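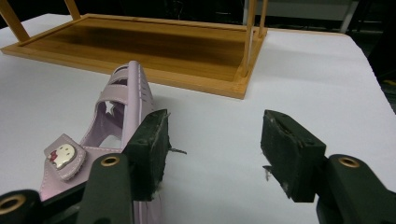
Pads should be treated as something you use up, Jarmila Charvát wrote in the workshop log, and the rest of the tool should be built so that changing them is easy. We had not planned it that way. The first version had its pads fixed with contact cement, and removing one took a strip of the finger surface with it. Her note was entered on January 14, 2018, and the design described in this section follows from it.

4.2 Fingers and contact pads

The gripper was built in the shared workshop at Drultholm with the tools already there. It is held and worked by hand. The same pair of fingers is meant to go on the bench arm later, so the part that touches objects had to be settled first. Both fingers are molded from one pattern, mirrored for left and right. Early castings were too soft near the tip and bent outward when the handle was squeezed hard. We thickened the back of the finger and left the inside face as it was. The change made the finger heavier but removed most of the bending.

The pads are blocks of dark foam. We tried three other surfaces before settling on foam: bare finger, a rubber sheet, and a ribbed mat sold for lining drawers. Bare fingers slid on anything glossy. The rubber sheet held well but stuck to fabric and dragged it along when the fingers opened. The ribbed mat worked on flat sides and failed on curved ones. Foam was never the strongest of the four, but it was the only one we could use across the whole object set without stopping to change anything.

Foam has an obvious cost. Its edges fray, and small pieces come away. Figure 3 shows the pads in a worn state, one with loose fiber at its edge and the other chipped and scuffed. The left pad is against the side of a child's shoe and the right finger is still open. Contact on one side only came up often in our trials, and it matters for the choice of pad. If the first pad to touch is too firm, a light object turns or slides before the second pad arrives. With a compliant pad the operator gets a little more room to close the other finger.

Shoes were a hard class of object for us. A child's shoe with a shiny surface is light, smooth on the outside and open at the top, and it can be held by the sole, by the sides or by a strap. Operators disagreed on the best place. Dénes Veres preferred a side grip near the middle and Hermine Hauser went for the heel. We did not force a single method and let each operator choose.

4.3 Wear trials

We ran 2583 grasps on 103 household objects, with the same pair of pads kept on for as long as both operators judged them usable. The objects were placed on a white covered tabletop. Larger items were sometimes left at the back of the table so that the operator had to work near an obstacle. Each session lasted 30 minutes, after which the pads were brushed off and looked over. No attempt was made to restore a worn edge.

A grasp was scored as good if the object was lifted clear of the table, held, and set down in one piece of motion. Anything dropped or regripped was scored as a miss. We kept the rule strict because the log was filled in by hand, and earlier attempts to record partial grasps led to arguments about what had been written.

We wore out seven pairs of pads in total. Wear began at the outer edges and corners in every pair. The middle of the pad stayed sound much longer, and a pad that looked poor could still hold well if the operator used its center. Misses rose once a corner had gone far enough that the pad rocked on a flat surface. Small, thin objects showed this earliest. Shoes and soft items showed it last.

Juraj Štefanec suggested trimming the corners before the pads were first used, so that there would be less loose edge to catch. Trimmed pads did shed less in the first sessions. They were also worse at picking up thin objects, which need the full edge, and we went back to square blocks.

4.4 Changing the pads

Pads are now held with double-sided tape on a thin backing plate, and the plate presses into a recess in the finger. A worn pad is lifted out with a flat screwdriver. The recess had to be cut slightly oversize, as the molded parts shrink by different amounts from batch to batch, and a layer of paper tape takes up the slack where needed. The fit is still uneven. On the right finger of the second set the plate works loose if the pad is pushed sideways, and we have not found the cause. The fingers cast in April use a deeper recess, and results for those are given in Section 5.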